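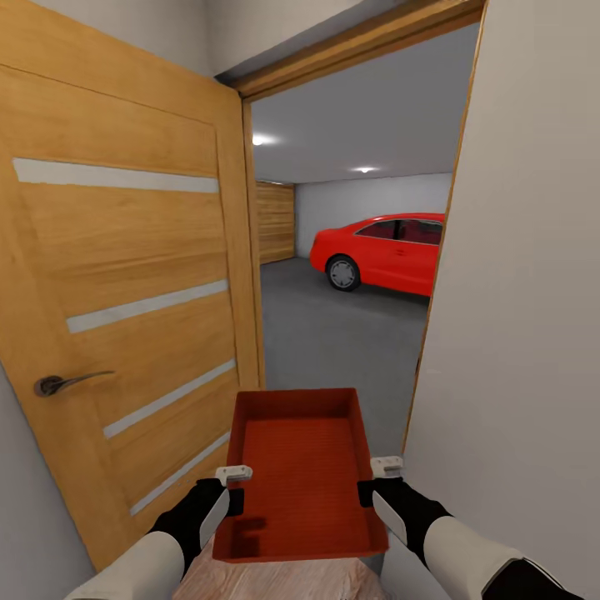 The two arms hold the red tray level in the doorway to the garage, one gripper on each side. Simulation: Vokero

Visitors queue to watch robot carry a tray through a door

A pair of robot arms carrying a plastic tray may not sound like a great day out, but the people who packed into the Vokero workshop in Kirkemholm on Thursday, September 6, 2018 would tell you otherwise. The firm threw its doors open for the first time and more than 200 came, a good many of them children who had to be coaxed away from the screens at closing time.

The star of the afternoon was Dillamo, a two-armed helper that Vokero is building for jobs around the house. Visitors first met it in simulation, on a big screen at the back of the workshop, where the arms work their way through a computer-made home complete with an oak door, a garage and a very smart red car.

"Everyone looks at the car," said Glória Bastos, who leads the simulation team. "I want them to look at the tray! If one hand is a touch higher than the other, whatever is in it ends up on the floor."

Doorways are a favourite test. The arms have to stay close together, keep clear of the frame and hold the tray flat all the while. Bastos and her colleagues have built 32 versions of the house so far, with doors of different widths that open different ways, and the software has made roughly 3000 practice runs through them. A bad one costs nothing but a restart, and the crowd cheered a couple of those as loudly as the good ones.

After the screen came the real thing. Engineer Declan Cheetham set a pair of arms going on a bench and let people put their own loads in a tray between them: keys, apples, a bag of marbles. The marbles drew quite a hush. They rolled to one side, the arms paused and levelled up, and then the whole bench burst out clapping.

Glenys Pilkington, who had come over on the bus with two grandsons, had three goes. "I was a dinner lady for years and I know a thing or two about trays," she said. "It's slow, but it's got lovely steady hands."

Slow is fair. Cheetham said the arms run well below full speed when people are near, and that Dillamo still struggles with doors that swing back on it. That is the next job for the team, along with steps.

Vokero plans a second open afternoon later in September, with the same bench and a new set of rooms on the big screen. Entry is free, and children are welcome with an adult.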